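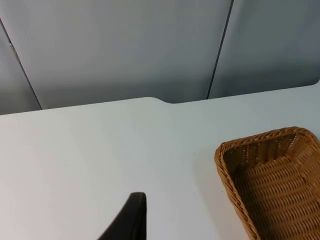 Baskets, and How I Finally Stopped Losing the Mail

8 June 2021

My grandmother kept a basket for everything, and I used to tease her for it. Buttons had one, seed packets had one, and there was a flat one by the phone that held every bill the house on Gondley Street ever got. Now I'm the one wandering the thrift store with my hands full of wicker, so I guess she wins.

It started last November, when I paid the water bill twice and the car insurance not at all (a $35 late fee, thank you very much). My friend Valquíria Conceição told me to pick one basket, put it where I drop my keys, and let every single piece of paper land there until Sunday night. No folders, no labels, no app. I was doubtful -- I have bought a lot of folders in my life -- but I tried it.

Well, it works for me! Sunday nights I make tea, dump the whole thing out on the table and sort until it's empty. Last week I found a birthday card from my aunt that I would have lost for months in the old days.

A rectangular one is best if you're shopping, by the way, so the envelopes lie flat. Next I want to tackle the yarn, and that may take more than one basket.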